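About Clululen

Clululen is a small company that teaches people to cook at home. We write recipes, we test them in our own kitchen, and we give cooking classes for adults who never had time to learn. We are in Edport, on the second floor above the old bus office, and the entrance is from the side street.

The company was started by Margit Bíró and Dirceu Meireles. Margit was a school cook for 17 years. Dirceu had a lunch counter in the Mosquera market hall, where he sold rice plates and soup. They met because they rented the same cold room, and for a long time they only spoke about the price of onions. The first recipes were printed on both sides of one sheet and given to the customers of the lunch counter.
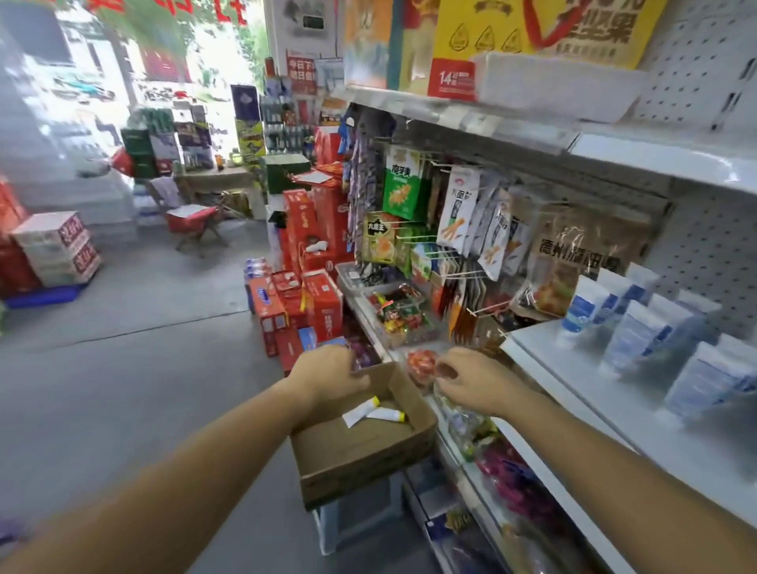 Written by Teodor Avram, recipe editor at Clululen

I came to the company when the sheets were already a booklet. My work is to read every recipe before it is published and to ask the questions that a beginner would ask. How big is a "medium" pan? What does it mean to cook the garlic "until ready"? English is not my first language, and it is not the first language of most of my colleagues, so we are strict about this. If a sentence can be understood in two ways, somebody in our office will understand it in the wrong way, and then we write it again.

What we publish

At this moment there are 444 recipes in our collection. The largest part is everyday food: noodles, beans, stews, flat breads, pickles, soups for cold evenings. There is a smaller part with sweets, which is growing slowly. Margit says that a cake recipe needs three times more testing than a soup, and from what I see in the kitchen she is right.

Each recipe is cooked at least three times by three different persons. One of them must be a person who has never cooked it before. We use an ordinary gas stove and an ordinary electric stove, and we write the cooking time for both when they are different. We do not publish a recipe that we only received by mail and did not cook ourselves, also when the sender is a very good cook.

Quantities are given in cups and in grams. We know that some readers find this too much on the page. We discussed it many times and decided to keep both.

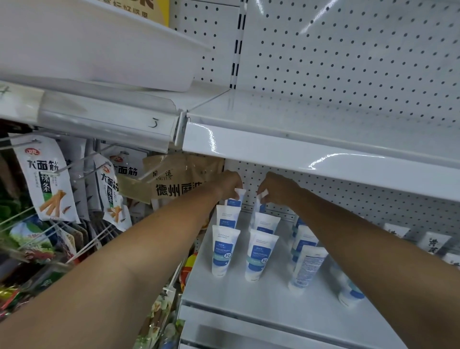
Hands at the shelf of tubes.

Our classes

Thaís Lacerda is responsible for the classes. She teaches the basic course, which has six evenings and begins every time with knives and rice. After the basic course you can choose noodles, bread, or cooking for a big family. The evenings start at 6:30 and we try to finish eating by 9:00, but the bread course often goes longer.

Trinh Đinh teaches the noodle course. She makes fresh rice noodles, wheat noodles with egg, and fried noodles that stay crisp when the sauce is added. Her course was planned for one season only. In the first year almost 300 people asked for a place, and now it is given every spring and every autumn.

The language of the classes is English. Thaís can also help you in Portuguese and Trinh in Vietnamese, if you tell us when you register. Please tell us also about allergies. The kitchen is used for nuts, fish and sesame, and we cannot promise that there are no traces on the tables.

The Fletness notebook

Fletness is the name of our cooking notebook. It is a place where our students write what they changed in a recipe and how it was at home. It was Dirceu's idea, and in the beginning it was a real notebook, hanging on a string beside the sink.
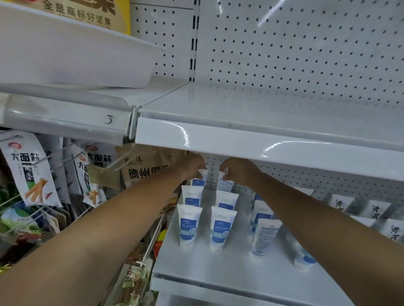 Now it is kept on our website and there are 816 notes in it. I read all of them. Many are very short ("less vinegar", "my oven is too strong"), but these are useful to us too. When several people write the same thing under one recipe, we cook it again and correct the text, and we put the month of the correction at the bottom. The lentil soup was corrected in May for the second time, because of the salt.

Visiting and writing to us

The office is open in the mornings from 9:00 to noon. In the afternoon we are usually in the kitchen and do not hear the telephone, so it is better to write. If your question is about a recipe, please give its full name, the pan you used and what happened. Questions about places in a class go to Thaís. For everything that concerns the texts, including mistakes in my English, you can write to me.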